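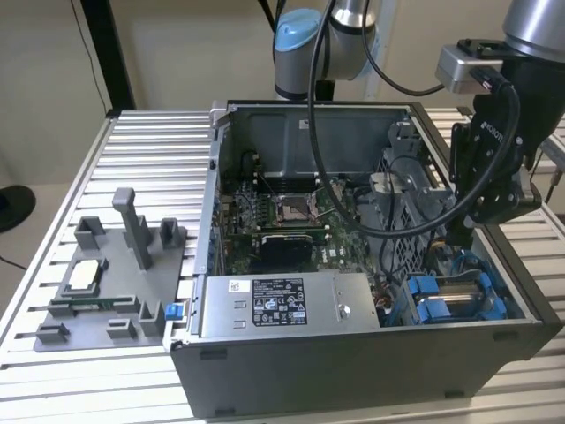
Fig. 1. Desktop tower on its side, side panel off, CPU socket empty.

Writing Repair Instructions People Will Follow
Handout for session 4, Technical Writing for Everyday Readers
2021-07-26

Hi all! These are my notes from the lecture, cleaned up a bit (I talk faster than I type, so a few of the stories got shorter). Bring them next time, along with your draft. If you missed the session, read the part on verbs twice and skim the rest.

Where we left off

Last week we looked at the bread machine booklet from Greltis and how it puts the cleaning steps in front of the baking steps. A lot of you defended that order, and I've come around a little. Somebody who has just opened the box does need to wash the pan first. My complaint is that the same booklet never sends you back to cleaning after the first loaf, so the reader who bakes every week has to go hunting for it on page two. Order is a promise about when things happen. If a job happens more than once, say so in the place where it comes up again.

Who is reading

I want you to picture your reader standing up. That's my whole theory of audience for this kind of writing! They're standing, one hand is busy, they've got the sheet on the counter or propped against something, and they look at it for two seconds at a time. They look away, do a thing, and look back. When they look back they have to find their place again, and most bad instructions fall apart right there.

So, things that help a person find their place:

Number the steps, and start over at 1 for each new job.
Keep one action to a step. Two is okay if the hands never leave the part ("press and turn").
Start with the verb, unless there's a condition. Then the condition goes first.
Leave white space. More than you think. More than that.

About conditions, I'll repeat what I said in class, with the same example. "Pull the lever up if the light is off" is a trap. A standing reader has pulled the lever by the time they get to "if." Write "If the light is off, pull the lever up." Same words, different afternoon.

Verbs

We spent most of the hour here and I'd happily have spent two. Go through your draft and circle every verb. I did this with the old Avholm sewing machine guide and found "adjust" on nearly every page, sometimes meaning loosen, sometimes meaning tighten, and one time (I think) meaning "look at it and decide whether you like it." Adjust is a verb for people who already know what to do. So are "check," "ensure" and my least favorite, "address."

Try swapping them for something a hand or an eye can do. Loosen. Slide. Lift. Look for. Listen for. "Ensure the cover is seated" turns into "Press the cover down until it clicks." If it doesn't click, tell them what it does do! Somebody asked whether this makes the writing childish. I don't think so. I've handed plain instructions to very experienced people and never had one complain that the sheet was too easy to use.

Naming parts

Pick one name for each part and stay married to it. In school they teach you to vary your words so the essay doesn't sound dull, and that habit is murder in a manual. If it's a "bracket" in step 2 and a "holder" in step 5, your reader now believes there are two parts and is searching the carpet for the other one.

Use the name printed on the thing if there is one. If there isn't, describe it by what you'd notice first, usually color or shape or where it sits. "The blue tab on the left" beats "the retention mechanism" for nearly everybody. You can give the official name once, in parentheses, for the reader who has to order a replacement.

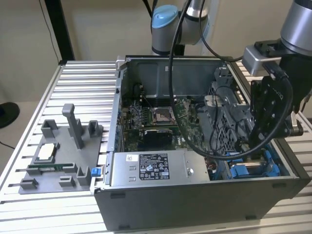

Fig. 2. Open case with motherboard, graphics card and power supply.

Warnings

A warning goes before the step it belongs to. I know, I know, you've heard it. And yet in the stack of 49 drafts I've read so far this summer, 8 had the warning after. It's an easy mistake because we write in the order we think, and we think of the danger once we've pictured somebody doing the thing.

Keep warnings rare, too. The Skotorby ladder leaflet has so many boxes with exclamation points that I stopped seeing them before I'd unfolded the whole sheet. Save the box for something that can hurt a person or wreck the object for good. Everything else is a note, and plenty of notes can be cut.

Give the harm and the way around it in a single breath: "The edge is sharp. Wear gloves." You don't need the history of sharp edges.

Testing your draft

Please, please do this before you hand anything in. Find a person who hasn't done the job, give them the sheet, and keep your mouth shut. Sit on your hands if you have to. Every time you want to say "oh, what I meant was," write down the step number. Those are the steps to rewrite. Roughly 300 words of instructions is plenty for one sitting, and it's a good length for your assignment anyway.

A few people have told me their tester did everything right, no trouble at all. Lovely, but ask who the tester was. A roommate who fixes bikes for fun is going to fill in your gaps without noticing. Go find your aunt.

For next time

Write one set of instructions for a job you can do at home in under ten minutes. Changing a vacuum bag, descaling a kettle, re-threading a drawstring, whatever you like. Bring two paper copies, one clean and one with your verbs circled. The reading is the Guzmán packet, the first half only. Skip the chapter on translation for now, we'll get to it in August when we do symbols and pictograms.

Office hours are the same as before, and the room is still freezing, so bring a sweater.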